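Ticket 442: Heating drops out overnight, Barden building
Status: closed
Opened by: Rocío Pastor
Assigned to: Garkum Heating Support
Site: Cludevby, ground and first floor
Opened: 30/11/2018

Reported fault

Boiler fires normally in the evening and the radiators come up. At some point in the night it stops and the display shows "low pressure". The gauge reads 0.4 bar in the morning. I top it up to 1.3 using the filling loop and it runs all day. The same thing has happened on four nights. No damp patches on either floor that I can find. The boiler is an Esteban 21, fitted in April. 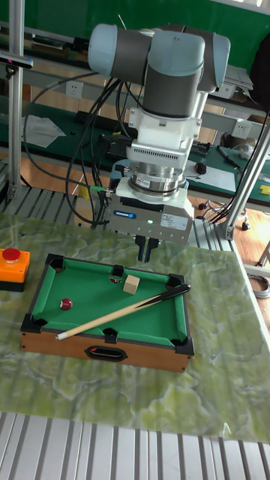 Is it safe to keep topping it up every morning?
For a few days it will do no harm, provided the filling loop is shut fully afterwards and the gauge stays under 1.5 bar when cold. Over weeks the fresh water will start to rust the radiators.

Garkum, first reply

Please check these and write back:
Both filling loop valves closed, handles across the pipe.
Any green or white crust on the radiator valves.
Water at the end of the copper discharge pipe on the outside wall. Hold a dry tissue under it last thing at night and again first thing.

Rocío Pastor

Valves are closed. Crust on one radiator valve in the first floor corridor, wiped off and it has not come back. Tissue at the discharge pipe was dry in the evening and soaked in the morning. I tied a freezer bag over the end of the pipe and collected 400 ml by the next day. 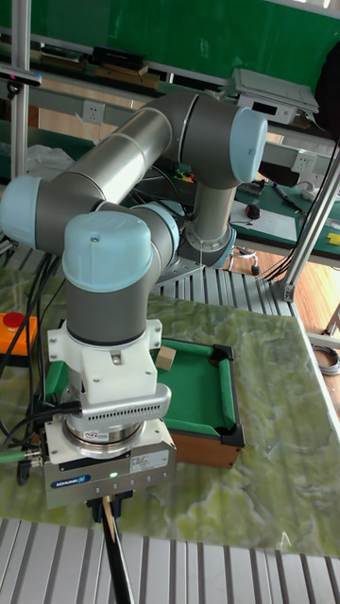 The pressure also goes higher than I expected when the boiler is hot. It was at 2.9 at nine in the evening, having started at 1.3. I have stopped topping up above 1.0 for now and it still climbs to 2.7.

Garkum, second reply

That points to the expansion vessel. If it has lost its air charge the water has nowhere to go when it heats up, so the relief valve lets some out and the pressure is low once everything cools. We will send an engineer. Leave the bag off the pipe from now on, as the discharge must be clear.

Engineer's notes

Vessel air charge found at nothing. Drained boiler side, pumped vessel to 0.8 bar, held for an hour with no loss. Schrader valve core was weeping, replaced. 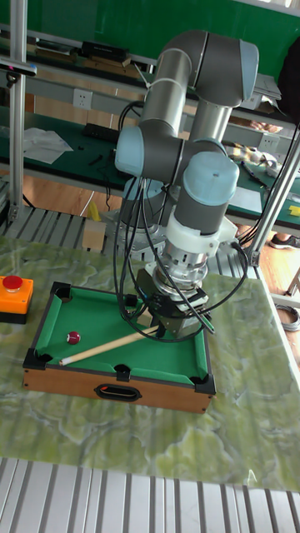
Relief valve was passing slightly after lifting so many times, so that was changed as well. System refilled to 1.2 cold, inhibitor added. Ran to full temperature, 1.7 on the gauge. Corridor radiator valve gland nipped up a quarter turn.

Parts: valve core, relief valve, 800 ml inhibitor.

Rocío Pastor

Gauge at 1.2 every morning for a week now. Discharge pipe dry. Please close.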